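Volver a comer con normalidad en el embarazo después de un trastorno alimentario

Publicado por Fellton en Embarazo y salud 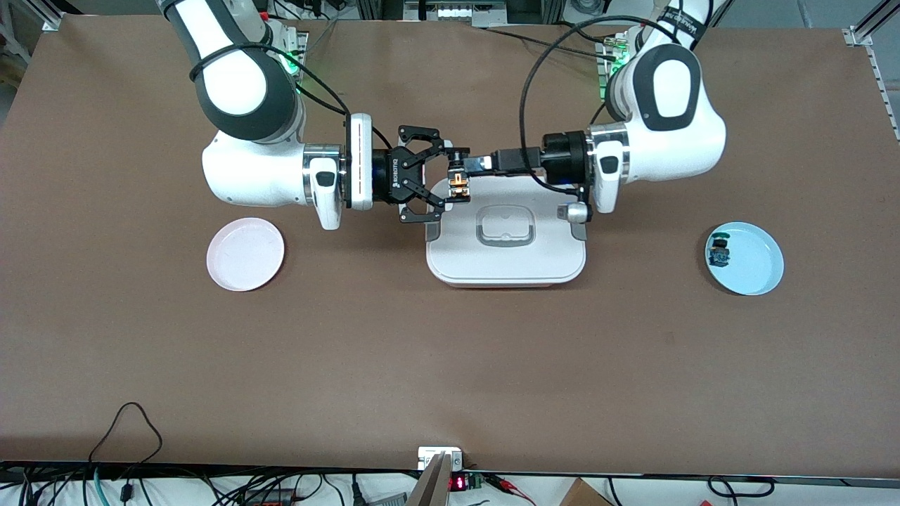 Trillel: Antes de todo, felicidades por las catorce semanas. Leí tu mensaje dos veces porque me recordó mucho a mi segundo embarazo. ¿La matrona sabe de tu historia o solamente lo sabe tu médico de cabecera? Pregunto porque en mi caso no pasaron la información de uno a otro y tuve que contarlo todo de nuevo.

Fellton: Gracias, Trillel. Solo lo sabe el médico. Copio otra vez mi consulta, que había quedado cortada al publicar:

Tuve anorexia desde los diecisiete años y llevo seis años con un peso estable. Me habían dicho que quizás sería difícil quedarme embarazada, y ahora estoy de catorce semanas. Estoy muy contenta, pero en cada visita me pesan y me dicen el número en voz alta. Después paso dos o tres días pensando en ese número y me cuesta cenar. ¿Puedo pedir que no me lo digan? ¿Es verdad que debo comer mucho más desde ahora? No quiero parecer una paciente difícil, y tampoco quiero hacer daño al bebé por callarme.

Trillel
Sí, puedes pedirlo. Yo lo pedí así: "Prefiero subir de espaldas a la báscula y que usted apunte el peso sin decírmelo". La primera matrona lo aceptó sin ningún problema. La segunda se olvidó y lo dijo igual, entonces pedí que lo escribieran en la primera hoja de mi historia, con letras grandes. Desde ese momento fue mejor. Atención con la cartilla que te llevas a casa, porque allí también aparece el peso. Mi marido puso un papel pegado encima de esa columna.

Sobre la comida: a mí me dijeron que en el primer trimestre no hacía falta aumentar casi nada, y que más adelante sí, un poco. Pero a cada mujer le dan su indicación según de dónde parte, y en nuestro caso es mejor que lo diga una dietista que conozca los trastornos alimentarios. Pide que te deriven. Yo esperé 50 días por la cita, por eso te recomiendo pedirla ya. Mientras tanto me ayudó cenar siempre a las 9, acompañada, y con el plato servido por otra persona.

Y una cosa más - si notas que te saltas comidas varios días seguidos, llama y no esperes a la próxima visita.

Bosman
Comes por dos y ya está. Mi mujer comía de todo y el niño nació muy bien. No hay que darle tantas vueltas a la cabeza.

Mavlow
No estoy de acuerdo con Bosman. Para una persona que estuvo enferma no es tan sencillo, y "comer por dos" tampoco es lo que aconsejan las matronas. Añado solamente que el posparto fue para mí más difícil que el embarazo, por los comentarios de la familia sobre el cuerpo. Conviene hablar de eso antes del parto, con la psicóloga si todavía tienes contacto con ella. Yo lo había dejado hacía años y me volvió a recibir.

Fellton
Muchas gracias. Voy a llamar mañana al centro de salud para pedir lo de la hoja y la derivación. A la psicóloga le escribí un correo esta tarde.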